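Sterwood Neighbors Help Board
Home > Laundry and Clothing Care > Drying

Black T-shirts come out of the dryer faded and stiff. What am I doing wrong?
Posted by marl_k in May. Viewed 2,337 times.

I moved into an apartment with a shared laundry room in the basement. The washers and dryers are both Hirkel, the older ones with the dial. At my last place I had my own washer and hung most things on a line, so I never thought much about it.

I wear black T-shirts to work, all cotton as far as I know. After a couple of months down there they have gone gray at the shoulders and along the seams, and they feel stiff when I put them on. A few have shrunk in length but not in width. Two of them have white streaks that brush off if they are dry and smear if they are wet.

What I do now: everything dark goes in one load, warm water, regular cycle, one full cap of Grirar powder. Then the dryer on high for the full time because that is what the coins pay for. I don't use softener. The water here is supposed to be hard but I don't have a number for it.

I can't put up a line on the balcony (lease). I have room for one folding rack if that is the answer, but I would like to know what to change first before I buy anything.

2 people had the same problem

Wenceslao Bautista
Marked as helpful by the poster

You have a few things going on at once, so I would take them separately.

The white streaks are detergent. Powder does not dissolve well in hard water, and less well if the drum is packed. Cut the amount to half a cap and put it in the empty drum before the clothes go in. If you still get streaks, switch to a liquid. To get rid of what is already in the shirts, run them once with no detergent at all. A lot of the stiffness should go with it.

The gray on the shoulders and seams is mostly wear. Those are the places that rub against the drum and against zippers. Turn the shirts inside out and keep jeans out of that load. Some of it will be real dye loss and you won't get that back without dyeing them.

The shrinking is the dryer. Cotton knit that has been stretched in the factory pulls back when it gets hot and tumbles for a long time. You paid for the full time but you don't have to use it. Here is how I do mine:

1. Wash cold, inside out, on the short cycle. Work shirts that are only a bit sweaty do not need more.

2. Shake each shirt hard by the hem before it goes in the dryer. Pull the sleeves out if they have gone inside.

3. Dry on low. Check at 20 minutes and take out the shirts while the seams are still slightly damp. Leave towels and socks in for the rest.

4. Put the shirts on a flat, clean surface right away. Smooth them with your hands, pull gently lengthwise, and fold. A shirt left in a heap keeps its creases.

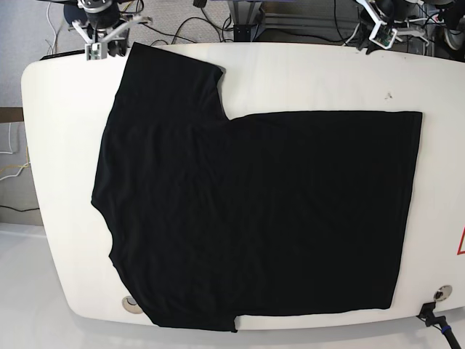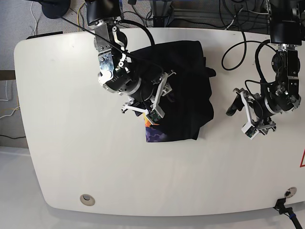 5. If the seams were damp, let the shirts sit out for an hour before they go in a drawer.

On hard water, your utility should have a figure. Mine is 200 milligrams per liter, which they call very hard, and half a cap is plenty for me.

dot.in.unit.four

I'd just get the rack. I bought a Pfister one and it holds a full load of shirts. Hang them by the hem and not the shoulders or you get bumps. Takes overnight in winter, less in summer. I haven't used the dryer for T-shirts since.

Don't bother with vinegar, I tried it and could not tell any difference.

rlowell78

Same building type, same machines I think. The lint screen on ours was clogged with a film from dryer sheets, so air wasn't getting through and everything had to run longer and hotter. Take it out and run water on it. If the water sits on top, scrub it with dish soap and an old toothbrush. Then tell the manager, they are supposed to do it.

Also check the tag. Some of my "cotton" shirts were around 60 percent cotton and those never shrank.

marl_k

Thanks. Half a cap and the low setting first, then the rack if that doesn't do it. The lint screen did hold water when I tried it.

Related topics
Removing deodorant marks from dark fabric
How full should a coin washer be?
Drying towels on a rack indoors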